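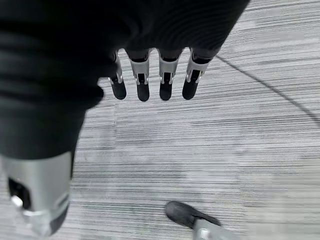 Gülizar Oral still has the envelope her first scholarship letter came in. It lives in a kitchen drawer under the takeout menus, and she laughs when I ask why.

"I opened it standing in the parking lot and read it three times," she says. "Then I called my mother, and she made me read it to her three more times!"

That letter was worth $300. The Rullach Scholarship, which Oral learned she had won this spring, is worth $2,000 and goes to one graduating senior at Rullach College who plans to teach in a rural district. She walks at commencement in October, after finishing her student teaching over the summer, and she already has a classroom waiting in Beyene, a town of 2,330 people where she spent most of her childhood.

"Seventh grade science," she says, beaming. "Everybody winces when I tell them. I love seventh graders. They argue with you about everything, and sometimes they're right."

She nearly left school in her second year. Money was tight, chemistry was going badly, and the bus from Beyene took most of the morning. Her adviser, Austra Juška, talked her into one more semester and a tutoring job.

"She came in to drop my class," Juška remembers, "and left with a key to the tutoring room. By midterm there was a line outside her door."

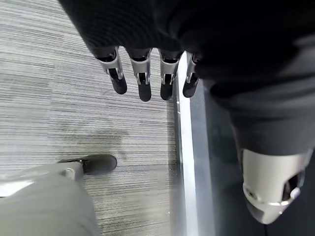 Back to Beyene

Oral will be teaching down the hall from the woman who taught her to read, and she has been collecting jars, magnets and old seed catalogs for months (her roommates have been very patient).

"I want them growing things by the second week," she says. "Beans first. Beans are fast, and you can't really mess up a bean."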